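Kelley Handheld Gripper Kit
For recording two-handed demonstrations in real homes

Kit code 688 | Lab loan and purchase | Updated 18th April

Kelley is the kit we reach for first whenever someone wants a robot to learn a household job. You hold a gripper in each hand, squeeze the handles to work the jaws, and do the task yourself. The camera on each unit records what the jaws are doing and where they're going, and what you end up with is a stack of demonstrations a policy can be trained on. No arm to bolt down, no teach pendant, no afternoon lost to calibration before anybody has picked up a sock.

We've been lending and selling these out of the Prenow workshop for a while now, and we still get a kick out of watching new people use them. Five minutes of fumbling, then something clicks and they're off, folding things and chatting at the same time (please do chat, the audio is off by default).

WHAT IT'S GOOD AT

Cloth, mostly! Kelley will happily record pouring, sorting, opening drawers and putting the shopping away, but soft things are where holding the tool in your own hand really pays. You feel a tea towel start to slip through the pads and you correct for it without thinking, and that correction goes straight into the data. Driving an arm from across the room, you'd find out a second too late.

Most of our own recording has been done on ordinary tables in ordinary kitchens and laundries, with whatever cloths the household had in the cupboard. Patterned, plain, wrinkled, faded, the lot. A model that has only ever seen a grey square on a white bench gets very confused by a tablecloth with writing on it.

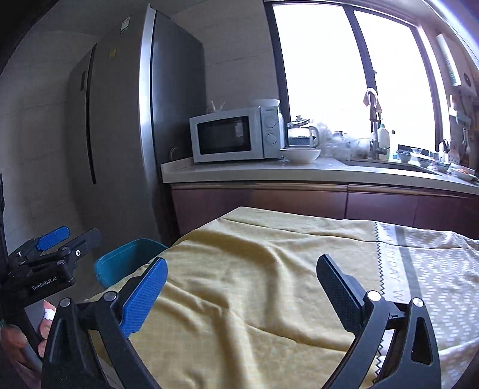
Jaws open over the tablecloth, second gripper at left.

THE GRIPPERS

Each gripper is a two-finger parallel-linkage design. The fingers swing on exposed pivot pins, so you can see straight away if one has picked up a thread or a bit of lint. The pads are textured, and they grab a single layer of cotton much better than the smooth ones we started with. Pads are a wear item. Change them when the ridges go shiny, and change them in pairs.

The jaws open wide enough for a mug or a rolled hand towel. For fabric we suggest coming in at a shallow angle and letting the lower pad slide under the edge. Sawsan Ghanem, who runs our collection sessions, teaches everybody to "scoop, don't pinch", and her episodes are lovely to watch: slow approach, one clean grasp, no pecking at the corner.

Weight was the thing we fretted over most. A gripper that feels like nothing in the shop feels like a brick after an hour, and tired operators make sloppy demonstrations. The handle sits close to the balance point, and we've had people finish a full session and ask to keep going.

THE CAMERAS

Wide view, one per gripper, looking forward past the fingers. You get both fingertips, the object, a good slab of the room behind it, and quite often the other hand at work as well. That last part matters more than we expected. With two grippers going, each camera catches some of what its partner is up to, and the policies we trained on paired views were noticeably calmer about handing a corner from one side to the other.

The wide lens bends straight lines toward the edges. Leave it that way. The Inlow software stores the lens model with every episode and your training code can straighten things out later if it needs to. We train on the bent version ourselves.

Bright windows are the one thing to watch. Exposure is set for the work surface, so a window behind the table will blow out to white. For cloth tasks this does no harm at all, as long as the fabric itself keeps its detail. If your task involves something standing on the sill, draw a curtain or turn the table.

RECORDING A SESSION

Charge both grippers overnight. Put them side by side on the table and start Inlow on the laptop or tablet. Wait for two green lights.

Show each camera the printed board from the lid of the case, then wave the pair through a slow figure eight over the table. This gives the tracker enough to hold on to.

Tap the left handle twice to start an episode, and twice again to end it. Begin every episode with the jaws open and both hands clear of the object. End it the same way.

Change something between episodes. Turn the cloth, bunch it up, shove it closer to the edge, swap it for another one. Bernd Meinecke likes to drop it from shoulder height and take whatever he's given, and it's still the best randomiser we know of.

Keep your mistakes. If you miss a grasp and recover, let the episode run. Mark it "recovered" and carry on. If you drop the thing on the floor, mark it "abandoned". Inlow files it separately and you can decide later.

A comfortable target is 60 episodes in a sitting for a simple fold. Stop for a cuppa halfway, and wipe the lenses while the kettle's on.

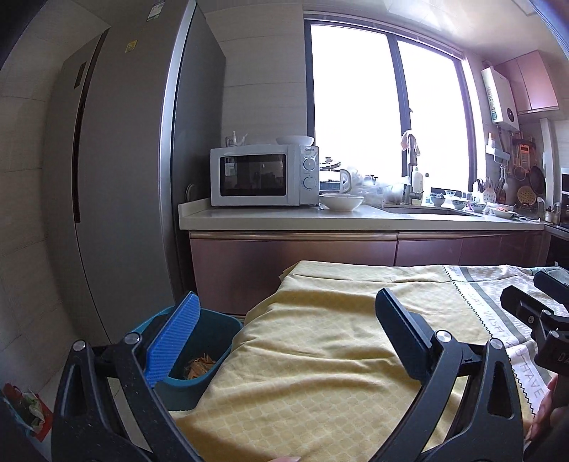

Once you're into the rhythm, resist the urge to tidy up. People are forever clearing the bench before a session, and it's a lovely instinct for guests and a poor one for data. Household clutter teaches the model which things to ignore. What we do ask is that you move anything private out of sight, such as letters, prescriptions and family photos, and let everyone at home know you're recording. Inlow has a blurring pass for faces and paperwork, and it's good, but starting with less to blur is better.

Don't worry about your fingers turning up near the cloth now and then either. Do try to keep from helping with them. If you catch yourself smoothing a crease with a bare knuckle, end the episode and go again, as the robot won't have a knuckle.

WHAT COMES OUT

Every episode lands as one folder with both video streams, gripper pose over time, jaw opening, start and end marks, and your label. Clocks on the two grippers are matched at the start of each session and checked again at the end. If they've drifted, Inlow tells you before you pack up.

Export is to the usual open formats for imitation learning. Mahmoud Hajji looks after the converters and is keen to hear from anyone whose training code chokes on them. There's a small viewer too, and you should use it! Scrub through your first ten episodes before recording any more. Most problems (a thumb over the lens, a pad put on backwards) show up straight away and cost you very little if you catch them then.

For a first go at a single cloth task, we'd plan on 200 episodes across at least three rooms. Edeltraud Hellwig got a usable towel fold with fewer in her own flat, but it fell to bits as soon as we tried it next door. Spread your sessions around.

IN THE CASE

2 handheld grippers, left and right
Cameras, fitted
Spare finger pads, two pairs
Charging dock and cable
Calibration board (inside the lid)
Hex key for the finger pivots
Lens cloth
Inlow licence card
Quick guide, laminated

The laptop or tablet is not included. Any recent machine with a decent amount of free storage will do.

CARE

Brush lint out of the linkages after every fabric session. Check the pivot screws weekly and nip them up if a finger feels loose. No oil, it finds its way onto the pads and then onto somebody's good tablecloth. Pads can be washed in warm soapy water and air dried. Keep the grippers well away from the sink while you're at it, as they are not waterproof.

WORKS WITH

The finger geometry matches the Maldonado robot-side gripper, so what your hands could reach, the robot's fingers can reach too. You can use another gripper if the opening and finger length are close. Send us the drawings and we'll tell you what we think.

New in November: a longer finger set for deep bins and laundry baskets. Same pivots, same pads, swaps over with the hex key.

LOANS AND ORDERS

Hala Zoubi handles bookings for loan kits and can talk you through which pads suit your task. Quote kit code 688. Loans go out with a training call included, and we'd love it if you sent back a few of your favourite episodes, especially the odd-shaped ones. Fitted sheets are very welcome.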